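Skuvix Forum > Clubs and Student Projects > PCB test cell, simulation round

yquispe52
posted 04/09/2025
Our club at Flornudbridge finally has the sim version of our test cell loading without errors! The job is simple on paper: arm picks a board out of the black tray, sets it in the fixture, the tower light says pass or fail. I built most of the layout and Yaneth did the arm.

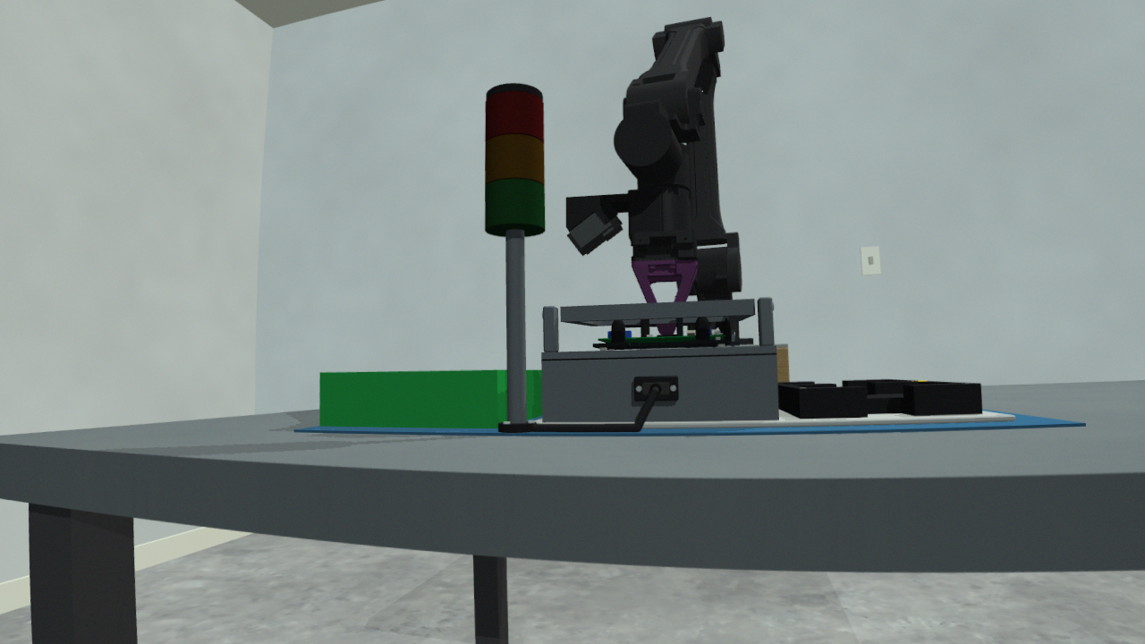
My question is about approach height. We're using 62 mm above the fixture before the final move, and I think it's way too careful. Every cycle wastes time up there.

seema_y
I'd leave it alone. We cut ours last April and spent 3 weeks chasing collisions with the top plate.

giraldo_fan
Disagree with Seema. It's a sim, so crash it as much as you want. Drop to 52, run 500 cycles and look at the log.

seema_y
Sure, and then the real arm gets the same numbers and you're buying a new gripper. Kids copy what's in the config file – I've watched them do it.

yquispe52
OK, fair, both of you. Yaneth wants to keep the height and speed up the long swing over the table instead. She has a point, there's plenty of room to move.

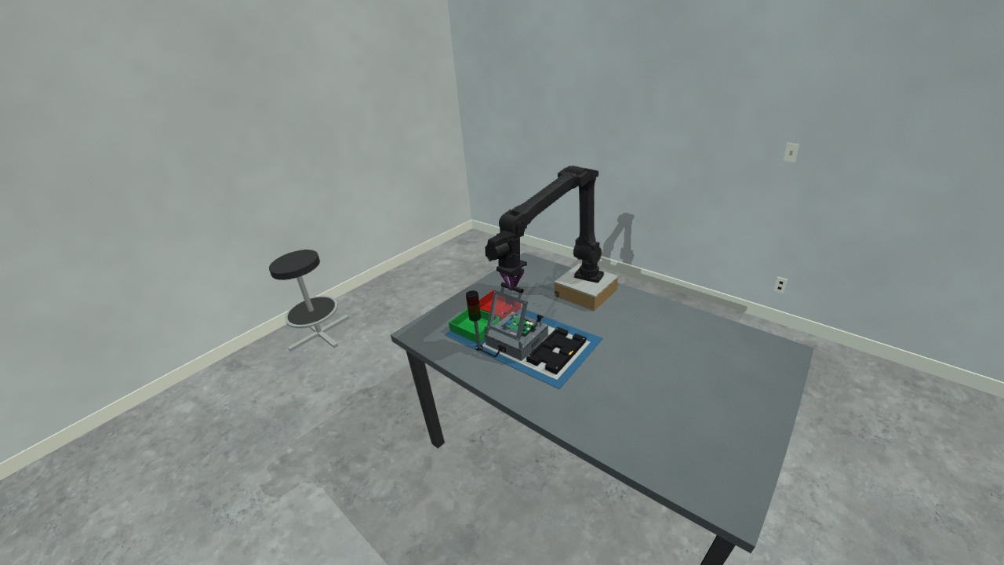
wingsze
Are you randomizing where the board sits in the tray pocket?

yquispe52
Only a little so far, a small shift sideways and no rotation. Abelardo is adding rotation next.

wingsze
Do that before you touch the height. Our Pluva entry looked perfect until the boards came in crooked, and then the gripper missed half of them.

giraldo_fan
Still say 52.

yquispe52
Rotation first, then I'll try 52 and post the log – good or bad.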